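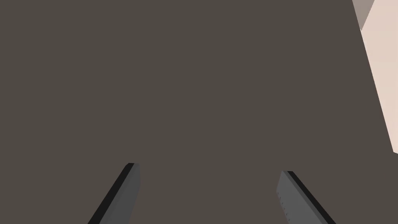
4 min read

Progress report on the gripper cell, Pultbridge site
13 March 2024

This report covers the work on the Jarnik cell since the last payment. The main task in this period was the repair of the gripper and the correction of its model in the simulator, so that a program tested on the screen can be used on the real machine without changes.

State of the machine

The left finger did not return fully when the gripper opened. We removed both fingers, cleaned the guide and found wear on one side of it. The guide was replaced with a part from Murín, which arrived later than promised. After the repair we ran 157 open and close cycles without load. The finger stopped short 2 times, both in the first minutes, before we had adjusted the end stop. After the adjustment we did not see the fault again, but we would like to repeat the test with load before we call the repair finished.

State of the simulation

The fingers in the model are simple bars with flat faces, and this is enough for checking reach and clearance. The wrist view is working. With the gripper open, both fingertips come into this view from the bottom, and the table between them stays clear, so the operator can judge the approach to a block at the side. The surface of the table has one plain color. For the moment we do not plan to add texture to it, as it would slow down the computer and the position tests do not need it.

One difference remains. The opening in the model was taken from the old drawing, and the repaired gripper opens a little less. We will measure it again and put the new value in both places.

Maintenance

The cell is now cleaned and checked after every five days of operation. The check sheet from Weturlow was too long for daily use, therefore we made a shorter one and keep it at the control cabinet. The cable at the wrist is still the original one. It has no damage, but we ask for permission to order a spare from the remaining parts budget.

Next steps

The test with load and the new measurement are planned for April. The results will be sent together with the cost table.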